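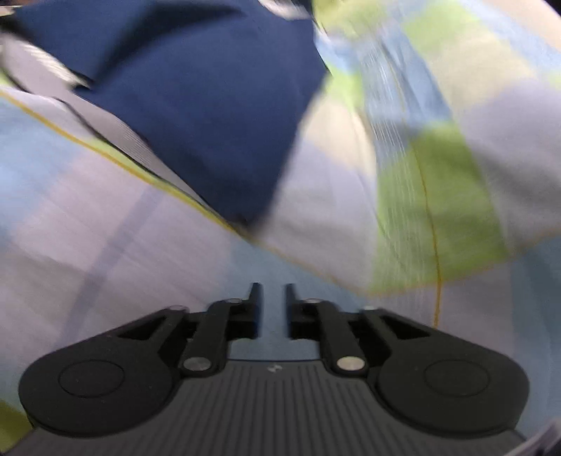
Quilt and navy fabric, bedroom.

Jilodmont playtest build – thoughts on the new save system?

petronella_m
Hi all! I finally sat down with the September build of Jilodmont last night and I have so many feelings about it that I figured I'd start a thread (sorry in advance, I do go on). The harbor district is gorgeous, the music is lovely, and the ferry finally lets you bring your cart along, which I've been asking for since the second demo. But the save system! You can only save at an inn now, and there are long stretches in the marshes with no inn anywhere. I lost a whole evening's worth of reed trading when I fell off the causeway. Is anyone else finding this rough?

osaze_mo
I'm going to be the grump and say I like it. The old build let you save before every haggle and just reload until the merchant gave in, and I did that constantly, so I'm not judging. Now I think before I walk into a market. I got to Lakcombe with 1,489 coins and I was sweating the whole way, and it was the most fun I've had with this game in months.

petronella_m
See, I get that, and I'm happy for you! But I play in little bits after the kids are down, and if I have to stop I have to stop. I'd be fine with a save that deletes itself when you load it. 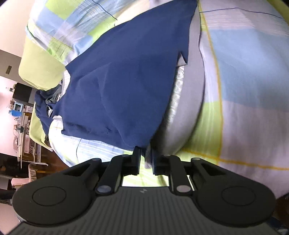

And another thing while I'm at it – the storage chest limit. It's 42 slots in this build, and the seeds alone eat up half of mine because they don't stack across seasons. I've been running back and forth to the Corham warehouse like a pack mule.

danuta.sikora
Seeds do stack if you sort them at the bench first. It took me ages to find, the button is tucked under the tools tab. I'm with you on the saves, though. A suspend save wouldn't hurt anybody's haggling.

osaze_mo
It would if people copy the file, but okay, that's their business I suppose. I could live with a suspend save. I'd just hate to see the old one come back.

ifeoma_e
Hello from the slow lane, I've only just reached the Darwish quarter. Can someone tell me if the 4,000 coin house is worth it? I've got 72 hours in and no roof.

danuta.sikora
Yes, buy it! You can save in your own bed there, and the marsh road starts right behind the garden.

petronella_m
Wait, you can save at home?? Okay, I'm off to sell some reeds.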